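## 4. Running the simulator demo on open day

Last revised 27/10/2023, after our second open day. I'm writing this part the way I'd explain it to you over coffee, so bear with me if I wander. It assumes you've already done section 3 and Jadoon starts up on the demo laptop without complaining.

**What you need**

- the demo laptop, with its charger (the battery will not last the afternoon, trust me)
- the big screen and the long cable from the Zuvton cupboard
- the printed cards with the scene names

### Before the doors open

1. Plug everything in and start Jadoon. Wait for the green bar to fill up before you click anything.
2. Go to **Scenes > Household** and load number 146. That's the bathroom one, and visitors love it!
3. Set the speed to half. Full speed looks great to us, but people seeing an arm for the first time can't follow what it's doing.
4. Run the scene once from start to finish with the screen on. If the arm jitters at the start, close the scene and load it again.

> **Note:** The first load takes 120 seconds on the laptop. Every load after that is quick, so do the slow one while you still have the room to yourself.

### With visitors in the room

5. Start with the scene paused and let people guess what the arm is going to do. I always get at least one wild answer — and it gets the kids talking.
6. Press **Play**, then press the space bar when the gripper is pointing straight down over the lid. Leave it there while you talk about grasping.

 Good things to bring up: how the two fingers pinch something long and thin, how close the tip can get to a surface, and how the bowl on the lid gives the arm one more thing to steer clear of.

7. Let a visitor take over with the arrow keys. One tap is one small step. Switch on **Soft limits** first.
8. Press **R** to reset before the next group.

> **Caution:** Don't hold the arrow keys down. Jadoon saves up every press and plays them all back, and you'll stand there watching the arm crawl along long after the visitor has let go. I had 359 of them waiting once and had to restart the whole program.
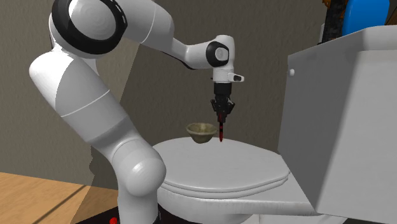 Kadir Dönmez would rather skip the pause in step 6 for grown-up groups, and he told me that in his sessions the questions came faster when the arm kept moving and he talked over it. He also wants the soft limits on from the very start, before step 5, so you can't forget them. I've tried it his way with the limits and it's better, so feel free to move that bit up. The pause I'm keeping for school groups.

### Packing up

9. Choose **File > Save log**. Put the group's name in the file name or we'll never find it again.
10. Quit Jadoon before you unplug the screen. The other way around, it forgets the window size.
11. Put the scene cards back in order and return the cable to the cupboard.

If something went wrong that isn't covered here, write it on the sheet taped inside the laptop case. I'll go through the sheet in December, when I update the scene list in section 5.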